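Pay the kids properly or stop calling it a career

By Noreen Quinlan

I've been going to watch Urthorpe play footy since I was small enough to sit on the boundary fence, and in all that time I've never heard anyone at the ground say they wished the players were more nervous about their rent. So why do we keep running second-tier sport as though a bit of hunger is good for them?

You'll have seen the news about Tomos Sayce by now. Best ruckman in the league for mine, 154 games, and he's walked away to take a full-time job with his brother-in-law's fencing business. No injury, no blue with the coach. He did the sums at the kitchen table and the sums said fence posts. The reaction from half the people I stand with has been that he's gone soft, and I'm sorry, but that's rubbish. The bloke drove 2 hours each way to training for most of his career. If that's soft I'd hate to meet the hard ones.

And then you get the commentary crew. I love Mac Carthaigh's call of a close last quarter as much as anybody (I've got the radio on even when I'm at the ground, which drives my husband mad), but when he went on air and said players today "don't know what loyalty is", I nearly threw my thermos. Loyalty to whom? The club signed Tomos to one-year deals, over and over, and twice made him wait until after Christmas to find out if he had a spot. Try getting a home loan on that. Try explaining it to a bank manager who barracks for Vuvdale!

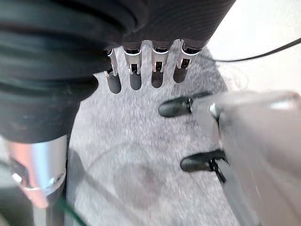

I rang Róisín Brophy, who played in our women's side until last October, and asked her what she thought of it all. She laughed for quite a while. The women at Urthorpe were on match payments that didn't cover the petrol to Rarnell and back, and they bought their own strapping tape. She told me she once played with a crook shoulder because the scan would have cost her more than she'd earn for the month. I've thought about that one a lot since. I was at that game. I remember yelling at her to go harder at the ball, and I feel a bit sick about it.

Now, I know the argument on the other side, because my mate Faraji Chege gives it to me every home game over a pie. He reckons there's only so much money in the tin, that crowds are what they are, and that if you bump up the payments you'll send three clubs broke inside two seasons. He's not a fool and I don't think he's completely wrong. Rarnell nearly folded a while back and they were hardly throwing cash at anyone.

But have a look at where the money does go. We found enough for a new scoreboard, and very nice it is too. We found enough to fly in a retired big name to play 3 games with his hamstrings held together by goodwill, and he got more for those than most of the list got for the year. I don't blame him for taking it, I'd have taken it too. I do wonder who looked at that invoice and thought it was a good use of the gate.

What I'd like is pretty modest. A proper minimum for every listed player, men and women the same. Two-year contracts as the standard once you've played 20 games. Medical bills paid in full, no forms in triplicate, no quiet word about whether you really need the scan. If that means a smaller list, or one less function with the prawns, I can live with it. I'd happily pay another couple of dollars at the gate and I don't think I'm the only one.

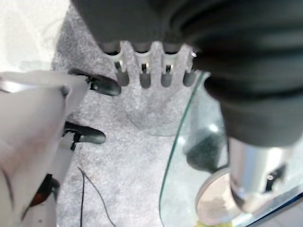 A robotic gripper with black fingertips.

Gobnait Madigan, who coached our under-18s for years before she moved to Vuvdale, used to say to parents up front that their kid should get a trade first. I thought it was a bit of a downer at the time. You'd see the faces drop, all these mums and dads who'd come in glowing about a best-on-ground medal. I've come round to thinking she was the only person at the club being straight with them, and it bothers me that she had to be.

Tomos is coming to the next home game, I'm told, just to stand on the hill and have a beer like the rest of us. I hope he gets a decent clap. And I hope whoever is doing the contracts this year is standing close enough to hear it.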